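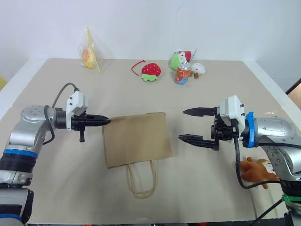
October, quarter to eleven at night

Storelo says the backup finished. Green tick, little chime, an email to me and one to Solveig to tell us we are protected. I don't feel protected. The old program took most of the night to do Jaidee and this one did it while I was eating a toasted sandwich, and I am supposed to be pleased.

I'll write down what I did today while I still remember it, as the last time I trusted myself to remember I spent a weekend working out which drive I'd pulled.

Jaidee is the file server in the Murkton office. It has two drives mirrored and an external one for the nightly copy. The mirror is fine, as far as it will tell me. The nightly copy has been failing on and off since winter, always with the same message about a file in use, never with the name of the file. Wisturon, who look after the licences, said in their friendly way that the old program was "end of journey" and that everyone was moving to Storelo. Everyone always is. I asked how many of their customers had done a full restore from it, the whole server and not a single spreadsheet, and got a link to a brochure.

Installed it at nine. It wanted a restart, which the brochure said it wouldn't. It then wanted to put its own catalogue on the system drive, where there were 26 GB free, and the default setting would have let it eat the lot. I moved the catalogue to the data drive. There's no button for this, you have to stop the service, edit a path in a settings file and start the service again, and then it warns you that you've changed something.

First job ran at ten. It did 140 GB and stopped with the green tick. Lovely, except the shared folder alone is bigger than that. I went hunting through the log, which is kept in a format only Storelo can open, and found a line near the bottom: 1,203 items skipped. Skipped! With a green tick! I rang Wisturon and was told that skipped items are "informational". I asked what information I was meant to take from it. He went away and came back and said probably permissions.

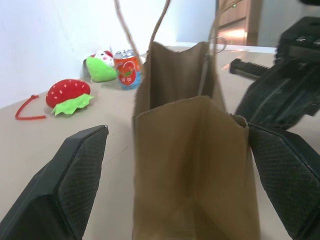

It was partly permissions. The service runs under its own account, and that account can't read the folders that were locked down when payroll moved in. Fair enough, I should have caught that. But the rest of the skipped items were old project archives with very long paths, the kind where somebody copies a folder called Final into a folder called Final until the whole thing falls over. The old program managed those. Slowly, with complaints, but it managed them.

Gave the service account read access to payroll, with Solveig's written okay. She wanted to know who could then open the backup and read everybody's salary. Good question, and I had to say I'd find out. You can set a password on the backup set, but it is off unless you turn it on, and if you turn it on after the first job you have to throw the first job away and start again. So I threw it away and started again. Password is on paper in the safe and in my own head, and I'd rather it weren't in either.

Solveig Hägglund has run the Murkton office for longer than I've been coming here and she has watched three of these programs arrive, each one the last we'd ever need. She asked whether there was any harm in leaving the old one going as well. I said they might fight over the snapshots. Then I thought about it on the stairs and couldn't say where I'd picked that up, so I looked. The Storelo help page says they can run side by side "in most environments". I've left the old one switched on for two in the morning, and the new one for eight in the evening, and they can sort it out between them.

Second full job started after lunch with the password on and the permissions fixed. I shortened the worst of the paths by hand. Tedious, and I'm sure someone will email me about a broken shortcut. It ran until nearly seven. Much more believable.
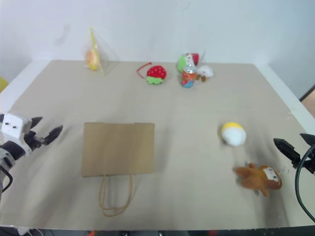

Then the restore test, to the spare machine under my desk. Single file, fine. Folder, fine, though all the dates had been changed to today's, and there's a tick box for that buried under Advanced. Whole server, no. It booted from the rescue stick, found the network card, found the backup, asked for the password, took the password, and sat on "Preparing" for as long as I was willing to sit there too. I took a photo of the screen with my phone for Wisturon. They'll tell me to update the rescue stick. I made the rescue stick this morning.

So where that leaves me: I can get files back, I can't get a server back, and the control panel says our readiness is Excellent. I'd like to know who marks that. I've turned off the emails to Solveig until the word means something, and told her so.

The annual price is fine, I should be fair about that. The screens are easier to read than the old ones. It does name the files it can't open, if you know which log to look in. If the full restore works I'll probably end up recommending it, and grumbling.

For tomorrow: new rescue stick, on a different brand of stick in case it's that. Try the restore with the backup on a plugged-in drive and leave the network out of it. Ask Wisturon what happens to our backups if we don't renew, and get the answer by email. Buy a second external drive whatever they say, and take it home.

The old program's job kicks off at two. I've set it to text me if it fails, and put the phone in the kitchen.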